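Teaching a robot hand to hold the rim of a bowl

A home build, part 3: the wrist camera, the cable loops and the first slow grips
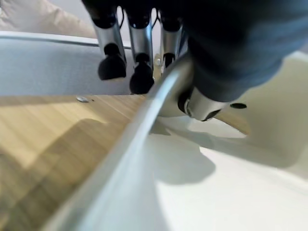 The wrist camera's view at the bowl: three fingers on the far side, the silver thumb by the rim.

In the first two parts we mounted the hand on the arm and made the fingers open and close from the laptop. Now we want it to do something useful with a bowl. I work in my living room on the wooden table in front of the sofa, so all the steps are written for a small space and for one person.

A bowl looks easy, but it was the hardest object on my list. The rim is curved, the surface is smooth, and when the hand comes near, it throws its own shadow into the white inside. The camera then sees gray shapes which are not there, and my program wanted to grip them. I lost most of July with this problem.

What you need

– the arm and hand from part 2, with the finger limits already set
– a small camera on the wrist
– one bowl with a rounded rim, not too heavy
– a table which does not move when you push it
– a lamp that you can turn
– a stop button you can reach with your left hand (or right, if you are left-handed)

My arm is the Helmy kit and my controller board is the Arkska. If yours are different, the menu names will be different too, but the order of work stays the same.

Step 1. Check the cables between the fingers

Before you power on, close the hand slowly by moving each finger yourself. Look at the thin cables near the finger joints. They must have a small loop, so that the finger can bend without pulling. If the loop is too short, the cable becomes tight at the end of the movement and after some days it breaks inside, where you cannot see it. If the loop is too long, it hangs down and catches on things. I changed mine two times before I was satisfied.

Step 2. Place the camera

Fix the camera at the wrist so that it looks down along the fingers. You must see the fingertips and also the thumb. At close range the bowl fills a big part of the view and the near rim becomes blurred. This is normal with a fixed focus lens. Set the focus for the place where the thumb meets the rim and accept the blur in the other places.

Turn off the automatic exposure. With a white bowl the automatic mode makes everything darker each time the hand comes closer, and black fingertips on a dark table edge are then very hard to find. I set the exposure by hand with the bowl already on the table and I do not touch it again during the session.

Step 3. Put the light in the right place

Start with the lamp above and behind the hand and look at the shadows in the bowl. Then move the lamp a little and look again. You will not remove the shadows completely. What you want is that their borders are soft and that the border of the rim is hard. When this is so, the edge filter can tell one from the other.

A bright line on top of the rim is good for us. My program searches for this line first, and only afterwards for the bowl.

Step 4. Teach the approach

Move the arm by hand and save these points in order:

1. Ready point, high above the table, hand open.
2. Side point, next to the bowl, fingers outside and thumb inside.
3. Low point, fingertips near the table but not pressing on it.
4. Grip point, thumb close to the rim.

The low point needs patience. If one fingertip reaches lower than the others, take this one as your limit. I made the mistake to measure from the finger which was easiest to see, and another finger hit the wood.

For the movement from point 3 to point 4 set the speed to 30 in the Arkska menu. The factory value is 61, and for an empty table it is fine, but I would not use it beside a bowl.

Step 5. Close the hand

Close the fingers first and the thumb last. Set the wait time between them to 2000 milliseconds while you are learning. It feels very slow, but you have time to see if the bowl begins to turn and to press stop. Later you can make it shorter.

Do not lift yet. Close, wait, open, go back to the side point. Repeat this until the bowl stays in the same place on the table each time. Neelam Agarwal from the Gusholm workshop gave me the advice to put a pencil mark on paper under the bowl, and I recommend it too.

If it does not work

The bowl slides away: the fingers arrive too early. Move the grip point closer to the thumb side.

The hand stops before the rim: the program probably found a shadow. Go back to Step 3 and turn the lamp.

The picture from the camera jumps: check the camera plug, then the cable loop at the wrist. With me it was the plug.

The thumb slips on the rim: clean the bowl and the thumb end with a dry cloth. If it still slips, try a thin rubber sleeve – I cut mine from a bicycle tube.

The settings file for this part is in the Lollilier folder, together with the files from parts 1 and 2. Save a copy of your own points before you load it, otherwise they are overwritten. In part 4 we lift the bowl and set it down again.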